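Favik wrist cable kit for the Flisar two-arm robot
Part number 1709 – fits left and right arms
Spares and accessories > Arms and wrists > Cable management

If you have come to this page from the safety notice we sent out in February, welcome, and please do read to the end before you order. A good many of you won't need the whole kit, and we would much rather you spent ten minutes checking the arm than spent money on parts that will sit in a drawer.

The trouble first came to light on our own kitchen rig, during a long run of bottle handling. The robot had reached low into a refrigerator drawer, closed its hand on a bottle and started back up, and the wrist cable snagged on the edge of the drawer. The arm did what it was told and kept going. By the time the force limit tripped, the plug had been dragged half out of its socket and the hand had stopped reporting its finger positions. With no good reading from the hand, the grip should have held where it was. It opened instead, and the bottle went on the floor.

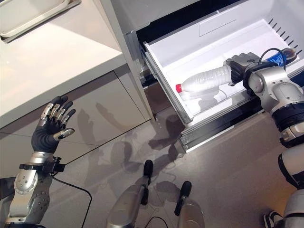

A dropped bottle of water is a mop and a bit of grumbling, but the same hand might be holding a glass jar or a pan of something, and we took it seriously. We went back through the service returns with our colleagues at Kuipers, who look after most of the machines in the Netherlands, and found 14 wrists with the same scuffing on the cable jacket. In 8 of them the plug had started to work loose as well. All of them had been used for low reaching, into drawers, bottom shelves and the like, where the forearm turns over and the slack ends up on the wrong side.

The kit deals with both halves of the problem. There is a shorter cable with a locking plug, a pair of soft clips that keep it lying close along the forearm, and a sleeve for the stretch nearest the wrist. The change to the grip behaviour is a software update and it is free, whether or not you buy anything from us. Please install it first.
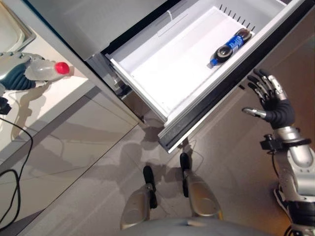
Favik Spares and Service – Arms and Wrists Team

What you get in the bag
Wrist cable with locking plug, one
Forearm clips, two
Woven sleeve, 80 mm, one
Printed fitting sheet

One kit does one arm. If your robot reaches low with both hands you will want two, and we'd suggest changing both at the same visit so that you aren't left wondering which side was done.

Checking your own arm
Switch the robot off at the main switch and wait for the arms to settle on their brakes. Run your fingers along the cable from the wrist downwards, feeling for flat or rough places. Give the plug a gentle tug – it should not move at all. If the jacket is broken through, or the plug shifts, leave the arm switched off and get in touch with us.

Fitting
Allow half an hour for the first arm. The clips go on before the cable, which feels the wrong way round, but the second clip is a devil to reach otherwise. Once everything is on, turn the wrist slowly by hand through its full travel and watch that the cable neither pulls tight nor bows outwards.

The kit does not fit wrists with the older Inel connector, which has a round socket with a screwed collar. We have an adapter on the way for those. Write to Roos Prins on the spares desk with your arm's serial number and she will put you down for one.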